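Saturday, August 31, 2024

I have lived in apartment 301 since January, and until this week I did not really know what was in my kitchen cupboards. I knew the front row. Behind the front row there were things I put there on the moving day, when I was tired and wanted only to close the doors.

So I took two evenings for it. The first evening I took everything out, and I made the mistake to begin after dinner. By ten o'clock I had jars on the chairs, and I could not sit anywhere. I found over 30 small bags of spices, many of them opened and closed again with a rubber band. Three were cumin. I like cumin, but I do not like it so much.

My rule for the second evening was simple: what I use every week goes at the height of my hand, and what I use for guests goes up. The heavy pots stay low. I wanted also a place for the things that have no family, such as the string, the candles and the funnel -- they went together in one shoe box, and I wrote "various" on it.

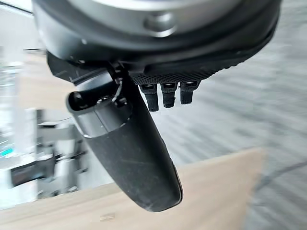
Birsen Yazıcı wrote to me that the box with "various" is a mistake, and that in one year it will be three boxes. She keeps the string with the scissors and the candles with the matches, and she asks why a funnel should not live next to the oil. I think she is right about the funnel. The candles I will leave where they are for now.

The spices took the longest time. I smelled every bag, and if I could not say with my eyes closed what it was, I threw it away. The good ones went into glass jars with the name on the lid, because I look at them from above when the drawer is open. For the names I used masking tape and a pencil. It is not beautiful, but I can change it easily.

There is still the cupboard over the refrigerator. I need to borrow a ladder for that one, and I have asked Bernardo Leitão if I can have his next weekend.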